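### 3.2 Small items in the bedroom

Of the 1,097 items logged in the Rellenow homes, 68 were tubes. Most were kept near the bed, and many were moved between the bedding and a drawer several times a day.

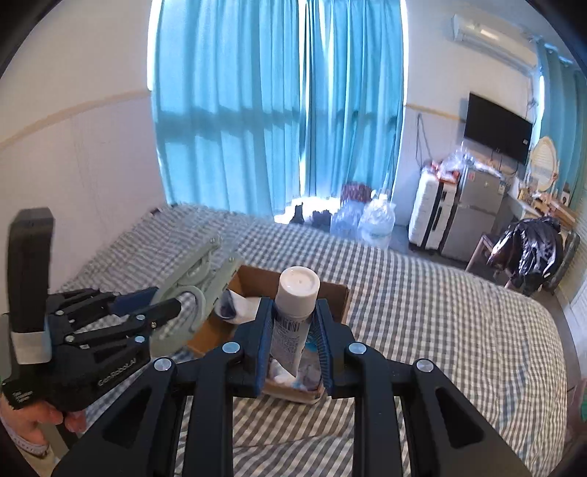 **Figure 4.** A white tube with a round cap and a printed barcode, over checked bedding.

Yamuna Gowda objected that tubes should not be grouped with cartons, as people put them back in different places. We kept the two apart in the second coding round, which covered 50 items from the Fallik homes.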